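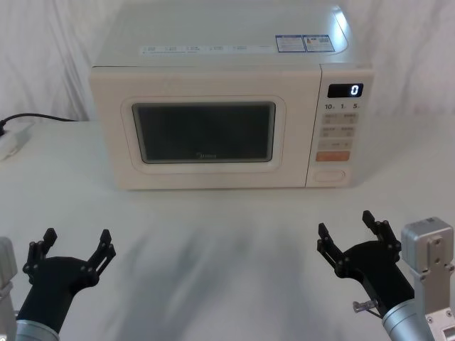

Chelsea Cheetham wrote in to say that my old entry on reheating rice made it sound much harder than it is, and that her grandmother in Staswood never did more than put a damp cloth over the bowl. Fair enough! I've redone the whole thing.

**Reheated rice** is cooked rice that has been cooled, kept and warmed up again, and I eat it more than I eat the fresh kind. Cold rice goes hard because the starch firms up as it cools. A little water and some heat loosen it again, though it never gets quite as soft as it was the first time (I like it better that way, but I'm in a minority in my house).

## Keeping it

Get the rice into the fridge soon after cooking, spread out in something shallow so it cools fast. Rice can carry a bacterium called *Bacillus cereus*, whose spores live through boiling, and a pot left out overnight gives them a chance to grow. Warming it up later won't reliably fix that – throw it out.

## Warming it

For one bowl I add a spoonful of water, cover it loosely and stir it halfway through. It should be steaming hot all the way to the middle. A pan with a lid works too, on low, and so does a steamer if you have one.

## Types

Long-grain rice dries out the most and is the one you want for frying. Short-grain stays sticky and comes back nicely. Risotto turns to paste, so I shape mine into patties and fry them – the Fairclough church cookbook has 6 recipes for these, and the one with peas is the best by far.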